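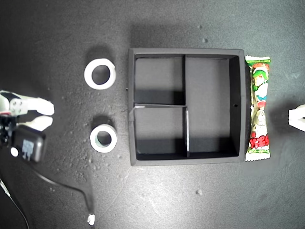 How often should I clear off my worktable?

Once at the end of every working day is plenty for most people, and five minutes is usually all it takes. The trick is to stop before you are tired of the project itself, so that you still have a little patience left for putting things back. If you share the table with someone else, agree on the hour between you, and try to keep to it even on the days when one of you is in the middle of something.

I work on the same project for days at a time. Do I really have to put everything away?

Not at all, and I would never ask it of anyone! I leave a quilt pattern out for a week sometimes and the house goes on standing. What I do suggest is that you separate the project from the things that have just drifted toward it. The pattern can stay, and so can the scissors if they belong with it. The coffee cup, the mail and the receipt from the hardware store were never part of the quilt, and they can go home tonight.

What should go in a divided tray?

Small things that you reach for several times in one sitting, and that roll or slide when you put them down loose. Clips, pins, pencil leads, erasers, spare blades in their case, the little screws from whatever you are fixing. A square tray with raised walls is a lovely thing to have on a table, because you can pick up the whole collection and carry it to a shelf when it's time to eat.

I do find that people fill every section on the first evening, out of pure enthusiasm, and then have nowhere to put the odd button that turns up on Thursday. Leave a section or 2 empty to begin with. They fill up on their own, believe me.

My tray turned into a junk drawer. Where did I go wrong?

Oh, you have plenty of company. Tip it all out onto a towel and sort it by what you do with each thing, which is easier than sorting by what each thing is. Glue dots and a paper clip look nothing alike, but if you use both of them for mailing packages, they can live together very happily. Anything you can't name a use for goes into an envelope with the month written on it. Despina Husar, who answers the mail here on alternate weeks, has an envelope marked March that she still hasn't opened, and she has given herself permission to throw it out unopened.

Should rolls of tape stand on edge or lie flat?

Flat, if you have the room. A roll on its edge wanders off the table at the first bump, and it picks up lint and crumbs along both sides of the adhesive. When room is short, slip the rolls over a dowel or an upright paper towel holder - the heavy kind, so that you can pull a length of tape one-handed without the whole thing following you.

I have white tape in two widths. Is it worth keeping both on the table?

I would, if you use both in the same week. Wide tape is for boxes and for holding down fabric or paper while you work, and the narrow one is for labels and small repairs. If you find yourself tearing the wide one down the middle to make a narrow strip, that tells you the narrow roll should be closer to your hand. Keep them on the side you cut with. And fold the loose end under itself by the width of a fingernail before you put a roll down. You'll thank yourself the next time!

How do I get sticky residue off a tabletop?

Start with the gentlest thing, always. A fingertip rolled over the spot will lift more than you would expect, and after that a cloth with warm water and a drop of dish soap. If there is still something there, try a tiny amount of cooking oil, wait a few minutes and then wash the oil away with the soapy cloth. Test the oil underneath or at the back corner first, particularly on bare wood, which can stain. Please don't go at it with a blade.

Why does a dark, matte table always look dusty?

Pale dust shows on a dark surface and there isn't much to be done about the color of dust. A barely damp microfiber cloth works better than a dry one, which mostly pushes the specks into new places. Wipe in one direction, from the back of the table toward you, and shake the cloth outdoors. Skip the furniture polish on a matte finish, as it can leave shiny patches. Grigore Lungu wrote to us from Stusberg to ask whether a pale tabletop would solve the problem, and I had to tell him that it would, and that he would then be writing to us about pencil marks.

Is it all right to keep snacks at the worktable?

I am the wrong person to be strict about this. A wrapped bar is about as tidy as food gets, and it beats wandering to the kitchen and forgetting what you were doing. My only rules are that it stays wrapped until you stop to eat it, and that the wrapper goes in the trash before your hands go back on the work. Chocolate near fabric is a risk I no longer take, after a certain cream-colored cushion.

What do I do about cables lying across the table?

Bring them in from the back or the side, wherever your arms don't travel, and fasten each one lightly near the edge with a clip or a loop of fabric tie. Leave some slack so that nothing pulls. Unplug and coil whatever you aren't using today. Tape will hold a cable down for an afternoon, but it leaves a gummy stripe if it stays on for months, and then you'll be back up the page at the residue question.

Can I send you a question of my own?

Please do. The Vatdale workroom desk reads everything, though a reply can take us a couple of weeks in the busy season. Tell us how big your table is and what you mostly do at it, and whether you have to clear it for meals.

Last updated Sunday, November 10, 2024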